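Please leave the ceiling alone

Yannick Huet
16 September 2018

In May our landlord sent a letter to all tenants of the Vukcombe building. He proposes to install a suspended ceiling on both floors, with white panels and small square lamps, so that the old beams and the pipes will be hidden. The letter calls this "a more finished impression." I have read it several times and I am still against it, and I would like to explain my position in more detail than was possible at the meeting.

I have worked under both types of ceiling. At Fleury, my previous employer, we had the white panels for the whole time I was there. One of them had a brown stain over the photocopier, and every few months a man came with a ladder and changed this panel for a clean one. After some weeks the stain returned. The leak was somewhere above, but to search for it one had to remove half of the ceiling, and so it was never searched for. In a building where the pipes are in the open, a person looks up and sees which pipe is dripping.

My colleague Merike Šimkus does not agree with me, and her arguments are serious. She says that a dark ceiling with beams collects dust, that sound travels too freely under it, and that visitors feel they have come into a garage. About the sound she is right. When two people discuss something near the door, I can follow them from my desk, whether I want to or not. But there are simple felt panels which hang between the beams and cost much less than what Bornex has offered, and they can be taken down again if we do not like them.

Then there is the question of height. The suspended ceiling would take 50 centimeters from us. On a drawing this looks like a small thing. In a room where people stay from morning until evening, I believe it is a large one. I think better when there is some air above my head, and I notice that I am tired sooner in low rooms, even when the chair and the light are good.

As for the light, I will surprise some of my neighbors, because I like the long fluorescent fixtures. It is fashionable to complain about them. People say the light is cold and makes everybody look ill. This may be true in a restaurant, and I would not want them over my dinner. For work with the hands, however, a long lamp gives a soft shadow, and several long lamps in parallel rows give almost none. With a small square lamp I am always moving my own head out of the way. If a fixture hums or flickers, it should be repaired, and I have asked for this twice.

I have sent my answer to the landlord and I ask the other tenants to send theirs, also those who think as Merike does.

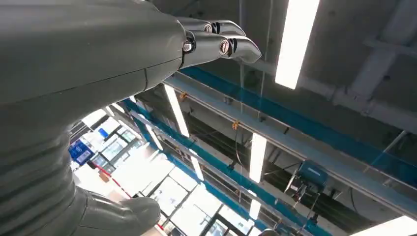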